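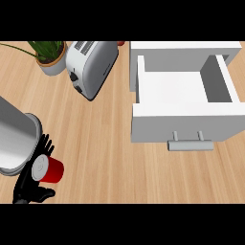
How many demonstrations does it take to teach an arm one simple task by remote control?
For a single pick and place with the objects moved a little each time, plan on 210 good ones and then see where it fails.

Posted 12/17/21 in Teaching and Teleop

plankton_ray
I asked the question at the top and I'm pasting the answer I got in the other section, so we can argue about it here. My task is cup into drawer. The cup starts in a different spot each episode, the drawer starts open. I drive the hand with a glove and the arm with a tracker on my wrist. All in sim for now. Is 210 realistic? I have 97 and the policy still stops short of the drawer front a lot of the time.

moss_gearbox
210 was my number. It came from a drawer task we did at Leseo, same kind of hand. Below that it would reach for the drawer and hang there over the handle. What does your clearance look like when you carry the cup across?

plankton_ray
Low. I tend to skim the table and lift late.

moss_gearbox
Then that's what it learned. Lift early, every time, before you travel. The handle sticks out toward you and it's the first thing you'll hit.

tinsnip44
I disagree with the 210. We did a similar one on the Forkcombe arm with 20 demos, all by kinesthetic teaching, which means holding the real arm and moving it through the task. Slow, clean, same path each time. It worked well enough to show people.

moss_gearbox
Same path each time is the catch. Did you move the object?

tinsnip44
A few inches. Not across the whole table, no.

moss_gearbox
Then it's a different problem.

tinsnip44
Maybe, but he should still try it. Twenty careful ones would tell him more than another hundred sloppy ones. And you can't grab a multi-finger hand and pose it by holding it, I'll give you that. For the hand you need the glove.

oddlot_b
Has anyone asked about the grasp? A cup on its side is harder than a cup standing up. With the fingers wrapped around the lid end you have the rest of it sticking out front, and that changes how high you need to be over the drawer front. I would pick one grasp and throw out the demos that use another.

plankton_ray
I have both kinds in the set. Sometimes the cup tips when I close the hand and I just carry on with it.

oddlot_b
Split them out and retrain on the bigger group. Takes an evening.

kettlewire
Opposite view. Keep the tipped ones. If it tips at test time you want the policy to have seen that. What I'd throw out is anything where you paused to think. Long pauses teach it to pause. We had 2,000 episodes in the Prorasville set and trimming the dead time at the start helped more than adding the last batch.

oddlot_b
With 2,000 you can afford to keep everything. He has 97.

kettlewire
Fair. Trim the pauses anyway.

plankton_ray
How do you trim? By hand?

kettlewire
Script. Drop any step where the wrist and all the finger joints moved less than a threshold. Leave the steps around the grasp alone or you'll cut the squeeze. Løken has a setting for it in the export menu but I never got it to respect the finger joints.

plankton_ray
Update. Trimmed the pauses, left both grasps in, and recorded 20 new ones lifting early. It clears the drawer front most of the time now. It lets go too soon, so the cup lands on the front edge about as often as inside.

moss_gearbox
Wait until the hand is over the drawer floor before you open your fingers, and hold it a beat. And keep going to 210.

tinsnip44
Or redo the release part only.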